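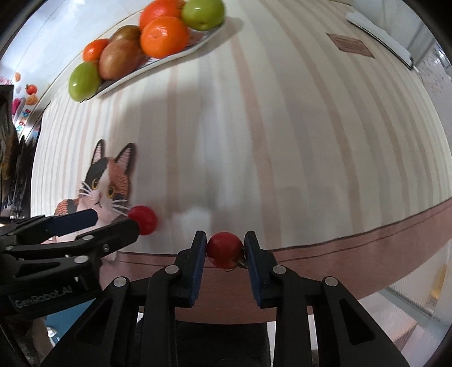 Re: [zokero-students] Fruit task, what counts as a good recording?

From: Relu Pascu
To: zokero-students
Date: 4/8/18

Hi all,

Answers to the questions from the second-year group are below, in the order they were asked. I have left their message in where it helps. If you were not at the last club meeting, read the part on grip first, as that is where most of the rejected recordings come from.

> Hello,
>
> We joined the fruit task two weeks ago and we have gone through the
> task sheet twice. A few things are still not clear to us. First, how
> hard should we squeeze? The sheet says "closed on the object" and
> gives no more than that. We have been closing the fingers until they
> stop, which is fine for apples but we have lost a few tomatoes.

Closing until they stop is the wrong habit for this task. Close until both pads touch the fruit, then a very small amount more, and hold your hand still. The pads are rubbery and they do most of the work. With a cherry tomato you should see both pads against the skin and the tomato still round between them. If it is turning oval, you have gone too far. Practice this ten minutes before you record anything. Use the tomatoes that are already soft for practice and keep the firm ones for the recordings.

Hold the tomato near the middle of the pads. If it is out at the tips it rolls when you tilt your wrist. The stem does not matter. I had one recording sent to me with a note saying the stem was pointing the wrong way, and there is no wrong way.

> Second question. When two of us work together, one gripper each or
> one person with both, do both hands have to be in view all the time?
> Our left hand keeps going out to the side and we don't know if those
> recordings are any good.

No, but they have to be in view at the moment of the pickup and at the moment of release. In between it is fine for one to leave. For the two-tomato step, bring the left gripper in toward the middle once it has its tomato, so that both tomatoes can be seen together before you put them down. Coming in at an angle is fine. Don't try to line the two grippers up side by side. Several people have done that and it makes the wrists stiff, and then the motion looks nothing like how you would pick things up normally.

One person with both grippers is what we want for the two-handed steps. Two people with one each looks different in the data and we have no use for it this term.

> Third, do we need to clear the table? We were told to keep it tidy but
> also told to leave things on it.

Both were said, by different people, and I was one of them. The rule from now on: leave what belongs to the table and take away what belongs to you. The striped cover stays. The plates stay. The calico cat stays, wherever it happens to be lying. Phones, keys, your own cup and your notes go on the shelf. A hand gripper can cover part of the cat or part of a plate without any harm.

I would like people to move the fruit around more between recordings. In the batch I looked through, the same orange was in the same spot on the plate for most of an evening. Swap the plates too. The long white one with the thin dark rim gives a row of fruit, and the one with the painted leaves makes you reach into a group, with pieces touching each other. Those are two different problems for the model and we need both.

> Fourth question: is there a set order for the fruit? We started with
> the big ones since they were easier.

There is an order for the first session and after that you are free. The first session goes like this.

1. One cherry tomato, right hand. Pick up, hold for a slow count of three, put down. Repeat until it feels boring.

2. Two cherry tomatoes, one in each gripper. Pick up right first, then left, bring both toward the middle, hold, put down.

3. One orange, right hand, taken from beside or in front of a plate that has other fruit on it. Open the fingers wider than you think you need before you go in. Come at the orange so that one pad lands on each side of it, close slowly, and stop when the peel is held on both flanks. An orange will take more pressure than a tomato and it is heavy enough to slip if you are shy with it. Leave the apples on the plate where they are. If you bump one, keep recording and carry on. A bumped apple is a perfectly good thing to have in the data.

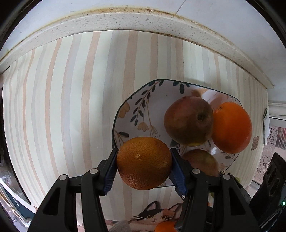
4. One apple, from the plate, with another piece of fruit touching it. This is the hardest one in the session. There is usually no gap for the finger on the touching side, so you either come from above or nudge the apple a little before you close. Do some of each and write down in the log which one you did.

5. The mango. Grip it across the short side. Gripping along its length nearly always fails and we already have plenty of those.

6. Put everything back on a plate in any arrangement that is different from the one you started with.

The order above goes from light to heavy on purpose. People who start with oranges get used to squeezing and then go through a lot of tomatoes, and I think that is what happened to your group.

> Last one. How many of these are we supposed to make, and when is it
> needed for? Someone said 3,000 and we hope that was a joke.

It was not a joke, but it is the total for the whole club. Zokero agreed on 3,000 accepted recordings before we train the version that goes to the Wukine student round in December. As of this morning we have 267 accepted. That sounds worse than it is. Most of those were made while we were still arguing about the table and the log sheet, and two people in a quiet room can get through a lot in one afternoon once they have the rhythm.

What I would ask from each group is one session a week. Please don't do marathon sessions. The recordings made late in a long evening are sloppy, with the hand drifting before the fingers have opened, and I end up throwing out half of them.

A few other things that came up in checking

Log sheets. Fill in the fruit, the hand and the plate for every recording. "Same as before" is not an entry. When I sort them by fruit, those lines go nowhere and I have to open each recording to find out what is in it.

Naming. Galtora, the script we use for sorting, does not like spaces. It skips the file without saying anything. If your count in the shared sheet is lower than you expected, look there first. I will try to make it complain properly when I have a free evening, or someone else can do it – it is a small fix and would be a good first job for anybody who wants to get into the code.

Image size. Everything is scaled down to 512 on the long side before training. You don't have to do anything about this yourselves. Please upload the originals and leave them alone. One group was kind enough to shrink theirs in advance and we had to ask for them again.

Screws. Check the screws on the finger linkage before you start. Just put the screwdriver on each one and see if it moves. A loose finger gives you a pad that meets the fruit at an odd angle, and you will blame your grip for it. The small screwdriver is in the top drawer. If it isn't there, ask on this list and whoever has it will be embarrassed enough to bring it back.

Pads. Wipe them after tomatoes and after anything with juice. Plain water and a cloth, no soap. Soap left a film last time and everything slid for the rest of the session.

Curtain and light. Leave the curtain how you find it. We want morning recordings and evening recordings and ones where the sun is in a silly place. There is no need to wait for good light.

Fruit money. Keep the receipt and put it in the envelope. Buy ordinary fruit from the shop by the Ciobanu bus stop or anywhere else. Mixed sizes are better than matched ones, and marks on the peel are fine. Once a piece has been dropped a few times it comes out of the task and somebody can eat it, after washing it.

Review of your recordings

To the second-year group: I went through the ones you uploaded. Seven of them are accepted, all apples and oranges. The tomato ones I have put back for you to redo with the lighter grip. In two of the orange recordings you let go while the hand was still coming down, so the orange falls the last bit. Set it down, open, wait a moment, then move away. The reaching itself is good, and smoother than what I managed when I started.

I will be in the kitchen lab after classes all this week if anyone wants to try the tomato step with me next to them. Bring your log sheet.

Relu Pascu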